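When the Gripper Lets Go: Tips for a Two-Arm Bench at Home
By Chrysoula Sarantis, for the Stidgate workshop pages

My arms dropped things for most of January before I got serious about it. It started with a bar of soap (don't ask), moved on to a drill chuck, and ended with the right-hand gripper losing its hold at full height and then, which was the part that scared me, closing again on nothing while my hand was underneath reaching for what had fallen. I came away with a bruised knuckle and a much better set of habits, and since I get letters about this more than about any other bench trouble, I thought I'd put them all in one place.

Practice with things that can fall

Put the drill bits and the good mugs away until the fault is found. I keep a box of plastic play food and cups for testing, because they come in awkward shapes and I don't mind what becomes of them. Work with one arm low and the other parked up high, and lift over a bowl if you have one, so whatever slips has a chance of landing somewhere sensible instead of rolling off behind the bench where you'll be tempted to go after it.

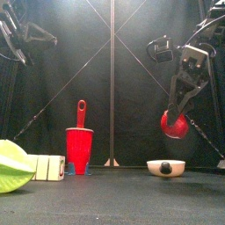 Stop first, then reach

I know, I know, it sounds like what your mother told you about the blender! But a dropped part pulls your hand in before your head has caught up. Press the stop, wait until both arms have settled, and only then put your fingers anywhere near them. Remember that on some arms the stop cuts the power to the joints as well, and an arm that was holding itself up will come down. Find out which kind you own on a quiet afternoon, with the arm propped on a folded towel.

Homa Kermani wrote in to say she moved her stop button to the front edge of the bench, on the side of her weaker hand, so the good hand can be busy and she can still hit it. I copied her the same evening.

Clean the finger pads

My own trouble was mostly grease. I'd been handling the fingers after oiling a vise, and a shiny plastic surface doesn't need much help to slide. Power off, unplug, wipe the pads with a little rubbing alcohol on a lint-free rag, and let them dry all the way. If yours have a glued strip along the gripping edge, run a fingernail down it and feel for a lifted corner.

Check the screws while you're down there

Finger screws work loose with all that opening and closing, and one finger with a bit of wobble will tilt the load just enough to lose it. Snug them up with the right size driver, and please don't lean on it. I stripped one on my old Kaketti and had to wait 2 weeks for another.

Go slowly around anything round

A round thing touches a flat finger over a very small patch. Try to take it at its widest part, with the fingers meeting it on opposite sides, and pause before you lift. If it shifts during the pause, open up and start over. Squeezing harder usually just pops it out the top, and I once chased a plastic plum clear across the shop that way.

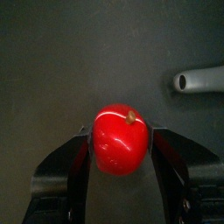

How often should the finger pads be wiped?
Once a week is enough for light use, and again any time you've been working with oil, wax or sanding dust.

Write the drops down

I used to trust my memory, and my memory kept telling me it was always the right arm. Once I started a little notebook I had 63 lifts on one page and could see that the drops came late in the session, when the motors had been running a good while. Now I give the arms a rest when I put the kettle on. Leonidas Athanasiadis keeps his log on the back of the bench door in pencil, and he swears by that too.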